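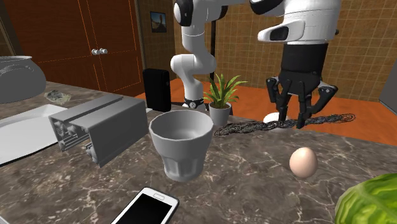 Looking after the gripper on a counter arm

Applies to a jointed arm with an articulated finger gripper, used beside a kitchen counter. Times assume light daily use.

Before you start

Send the arm to its park pose and switch off at the wall. Do not rely on the stop button. Move cups, phones and anything breakable to the far end of the counter. Eggs go back in the fridge.

Fingers

Wipe each finger with a cloth dampened in plain water and a drop of dish soap. Egg white left in the joints sets hard and will hold a finger partly open - use an old toothbrush on the pivots. No spray cleaners near the housing. Dry for 40 minutes with the fingers spread.

Check for side play by hand. If a fingertip rocks, fit one Shim washer at the pivot and check again. Two washers will bind.

Wires and loose coils

Any wire lying under the working area should be tied back before power is restored. An open finger can hook a loop on the way down. Kasgate clips hold on tile but let go of polished stone after a few weeks.

Base

A floor-standing base creeps on smooth floors. Mark its outline with tape and compare every month. Tighten the base bolts in a cross pattern, then repeat the round once.

Resetting the grip

Start at 65 on the force scale and close on a hard-boiled egg. Go down in steps of five until it slips, then go back up one step. Zhenhua Lei's settings sheet for the Curnside controller lists 89 for a jar lid; do not carry that value over to eggs or fruit.

Grease

One pea-sized dab of Trullberg white grease per pivot, every 100 hours. Work it in by hand and wipe off the rest. The arm joints are sealed and need none.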